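4. Hanging the rail baskets

Parts for this section: Tresska rail, 2 end caps, mesh basket, long shelf basket. Hex key is in the bag with the screws.

1. Hold the rail level against the back wall, just above the countertop. Mark the holes.

2. Drill, plug, screw. Hand tight first, then snug up once both ends are in.

CAUTION: Check for pipes and wires before drilling. Don't lean on the rail.

3. Push on the end caps. They click. If no click, turn the cap over and try agian.

4. Hook the mesh basket over the rail, top lip first, then let the bottom swing in to the wall.

5. Side wall rail goes up the same way. Long shelf basket on that one.

Note: Replacement hooks are part 557, order from Jotcombe. Part 1696 is the old hook and wont fit.

6. Load it up. 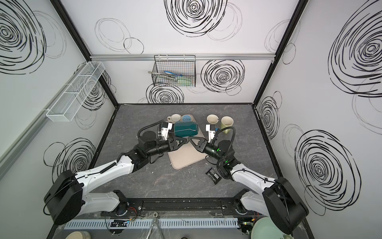 Heavy stuff at the bottom of the basket, light stuff on top. Brushes are fine laid flat, like the blue-handled one across the top of the black basket on the back rail. Rings and small hooks can hang off the side of the mesh. Load the back basket before the side shelf. Knives do not go in either one.

7. Wipe mesh with a damp cloth. No scouring pads, they take the coating off. Re-tighten screws after the first week, then go to section 5.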